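Paint Table Stoppages: Your Questions Answered

Thanks for stopping by. Since the Thursday stoppage we've had a fair pile of messages from people who share the two-arm tables, and the same handful of questions keeps coming up, so I've gathered them here in one spot. Grab a cup of tea, it's a bit of a read. If yours isn't covered, write to me and I'll add it.
Touran Dehghan, Hallance workshop

What happened on Thursday?

The short version is that the right arm on the paint table squeezed a bottle harder than it should have, and then didn't let go when the program told it to. The job is a tidy-up: the arms pick up paint bottles one by one and put them in the clear bin. It had been going along nicely all morning, and on run 110 the gripper closed on a bottle, kept closing, and popped the cap. Paint went on the table, on the fingers and a little way up the wrist. Hegarty hit the stop button and both arms froze where they were, just as they're meant to. 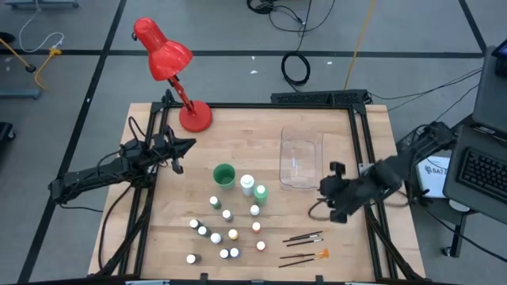

No one was hurt, I'm glad to say. The nearest person was well outside the frame, and we'd like to keep it that way for everybody, whatever the arms happen to be doing at the time.

Was it the gripper or the software?

A bit of both, I'm afraid. The gripper is supposed to watch how hard its motor is working and ease off once it feels something between the fingers. The limit for that lives in a settings file called Trungate, and when we moved to the new version in October the right arm's limit was left blank. The arm read a blank as "no limit". The left arm's file was fine, and that's why the left arm behaved itself beautifully all day and had us looking in the wrong place for quite a while.

The not letting go was a separate fault. A connector behind the right wrist had worked partway out, so the open command got through some of the time and went missing the rest. We've reseated it and put a clip on it.

Why didn't the alarm go off?

There is an alarm for a gripper that's been closed too long, but it was set to 30 seconds, which is an age when you're standing there watching a bottle get flattened. It's now 7 seconds. You may get the odd false alarm on the paintbrushes, as the arms take longer to sort those out. Please put up with it for now and write each one down in the book, even if it seems silly. Those notes are a real help to me.

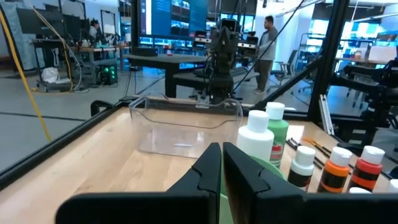 If the alarm does sound, the arms will pause by themselves and the screen will ask whether to carry on. Have a proper look at the table before you say yes. A dropped bottle can roll, and it's easy to miss one from your chair.

Can I reach in and grab the bottle?

Please don't, not while there's power to the arms! I know it's tempting, especially with a full colour about to go over the tabletop. A paused arm is still holding itself up and can move again the moment someone clicks carry on. Press the stop, wait until the lights on both arms have gone out, and call out to whoever is at the laptop so they know your hands are going in. Then take the bottle out from the side. If the fingers won't open, leave it and come and find me or Hegarty. Paint wipes up.

What should I check before I start a run?

It takes a couple of minutes, and I'd be ever so grateful if you'd do it every time, even straight after someone else's run:

1. Open Trungate and make sure both arms show a grip limit of 20. If either one is blank or shows anything else, don't start.

2. Push gently on the connector behind each wrist. It shouldn't wiggle.

3. Tighten the caps on all the paint bottles and set them out standing up, with a bit of room between them.
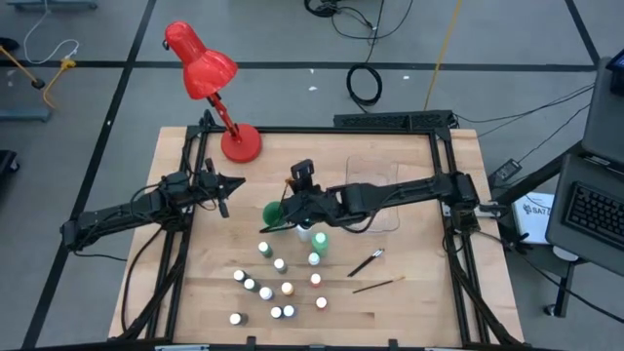

4. Run one slow pick with a single bottle, with your hand on the stop button the whole way through.

Is the Wolance table affected too?

It has the same grippers, so I checked it the following morning. Its limits were filled in properly and the connectors were snug. It did get the clips and the shorter alarm as well, so you'll notice it pausing a little sooner than you're used to.

Who do I tell if it happens again?

Me first, then Hegarty. Leave the arms stopped, leave the program open so we can read what it was doing, and jot down the run number and which arm it was.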